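# 料箱分拣现在到底能不能放手让机器做?家务呢?

楼主:焊渣过滤器

下面说的“分拣”指散乱小件从金属料箱里逐个取出,不含整层码放。

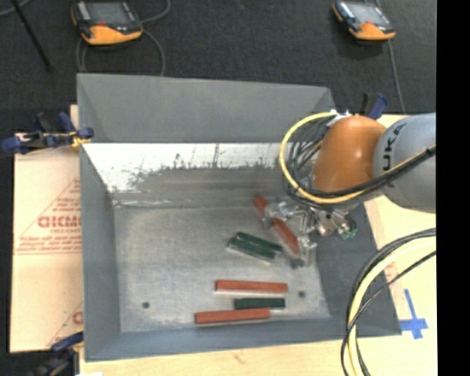
**灰口铸铁** 回复:
先把题目收窄。“能不能做”要看允许多长时间没人管。我这边按班次算,一个班里要人过去处理三次以上的工位,就不算自动化,只算半自动。按这个口径,散件取料目前一半都达不到。

**焊渣过滤器(楼主)** 回复:
同意按干预次数算。补充我自己的数据,Piswood 那边的试验线,木质小方料,单一尺寸,无叠压约束:

| 项目 | 数值 |
|---|---|
| 抓取尝试 | 3,621 |
| 一次成功 | 1,626 |
| 料箱 | 斜壁,平底 |
| 夹爪 | 多关节指 |

剩下的大部分重试能拿到,但节拍就没法看了。失败主要有三类:贴壁、并排、姿态估计偏。没有分开统计,别问比例。

**半夜调参** 回复:
一次成功率连一半都不到,你这个数据偏低了。标定做过没有?手眼矩阵隔多久复核?我见过的同类工位,一次成功率低于八成的,十个里有八个是标定飘了,跟算法没关系。

**焊渣过滤器(楼主)** 回复:
每天开机复核,残差在允许范围内。不是标定。散料并排靠死的时候,两件之间没有下指的空隙,从上方垂直进爪必然压到邻件。换长边方向去夹,开口行程又不够。

图里那种情况可以对照:两块绿的并排在红的左边,方向都差不多,夹爪要下的那块红的又是斜着躺的。先取红的,问题不大。轮到那两块绿的,要么有足够间隙,要么先拨开。

**半夜调参** 回复:
那就先拨。加一个推散动作,超时再报警。

**灰口铸铁** 回复:
推散不是白来的。料箱底面反光,边上又有斜坡,推完得重拍一次,重算一次。Drarnenon 的老线就这么干,节拍比人慢一大截。后来改成振动盘,视觉整个拆掉。车间里很多活,正确答案是改上料,机械臂根本不该出现。

**没有报警就是好消息** 回复:
改上料那是批量大的厂。我们是小批多品种,一个月换几十种料号,每种做一套振动盘,工装费比人工贵。楼上说“根本不该出现”,前提得写清楚。

**灰口铸铁** 回复:
行,加前提:单一品种,年批量够摊工装。小批多品种我没有好办法,目前还是人。

**Nouhaila Kamel** 回复:
从家用方向插一句。我做的是收纳类任务的评测,把桌面上的积木、餐具、袜子收进箱子。和你们反过来,是往里放,对位置精度要求低得多,扔进去就算完成。按单件成功率看,积木这类刚性件已经比较稳定。袜子差很远,主要差在判断哪一团是一只、哪一团是两只。

但是单件成功率在家里没什么意义。用户要的是“地上没有东西了”。最后剩下的那一两件,往往在沙发脚边或者贴着墙,正好是最难抓的。十件收了九件,人还是得弯一次腰,省下来的很有限。

**半夜调参** 回复:
这个和料箱清底是同一个问题。满箱的时候随便抓,总有一件能抓。越到后面可选的越少,剩下的全靠壁。很多演示视频只拍前半箱。

**焊渣过滤器(楼主)** 回复:
对,所以我现在只认清箱率。一箱从满到空,中间零干预,才记一次。按这个算我那条线的数字更难看,先不贴。

**二手游标卡尺** 回复:
说了半天没人提夹爪。靠壁件用两指平行爪本来就吃亏,指尖厚度摆在那里。换吸盘,上表面平整的方料,一下就起来了,不用管旁边有没有缝。

**焊渣过滤器(楼主)** 回复:
试过。我的料表面带木屑,吸盘漏气,三个班之后唇口就不行了。金属件或者涂装件可以考虑。

**二手游标卡尺** 回复:
吹一下再吸。Joltden 的组合爪,中间吸两边夹,吸起来再夹紧,搬运过程不会甩掉。

**没有报警就是好消息** 回复:
组合爪体积大,进斜壁箱子先跟箱壁干涉。你得把姿态约束放开,让它斜着进,然后逆解又开始绕腕。线缆外挂的机型尤其要注意,姿态一偏,线就勒。我们去年 10 月断过一根 I/O 线,停了半天,查出来是第六轴多转了一圈。

**灰口铸铁** 回复:
线缆这个同意。外挂的线,仿真里全都没有。

**Nouhaila Kamel** 回复:
请教一下,箱底为什么不垫一层?我们做家用评测的时候,桌面铺薄软垫,指尖可以往下压一点,扁的东西好抓很多。

**焊渣过滤器(楼主)** 回复:
垫过 2 mm 的橡胶,抓取确实有改善。问题是木屑和毛刺嵌进去,深度相机看到的底面就不平了,阈值要重调。另外箱子是周转用的,不可能每个都垫。固定料箱可以。

**半夜调参** 回复:
那就在指尖上做柔顺,浮动行程给三毫米,效果接近,箱子不用动。McIntyre 的指座有现成的浮动结构,自己铣一个也不难。

**焊渣过滤器(楼主)** 回复:
这个可以试。指尖加浮动之后重复定位会差一点,对我这种放料要求无所谓。

**灰口铸铁** 回复:
所以回到标题,结论还是“看情况”?

**焊渣过滤器(楼主)** 回复:
我的看法,限定条件如下:

- 刚性、单一形状、允许重试、节拍宽松:能做,夜班可以少留人
- 多品种混料,形状差异大:能演示,不能交付
- 家里收东西:刚性件能做大半,收尾靠人
- 软的、缠在一起的:不要报价

**二手游标卡尺** 回复:
第二条我不同意。混料只要每种都有模型,现在交付的案例不少。你说的是没有模型的混料。

**焊渣过滤器(楼主)** 回复:
改成“无模型混料”。浮动指座这周画图,装上以后按清箱率重新跑,跑完在本帖更新。

**没有报警就是好消息** 回复:
更新的时候把三类失败分开记,不然换了指座也不知道改善的是哪一类。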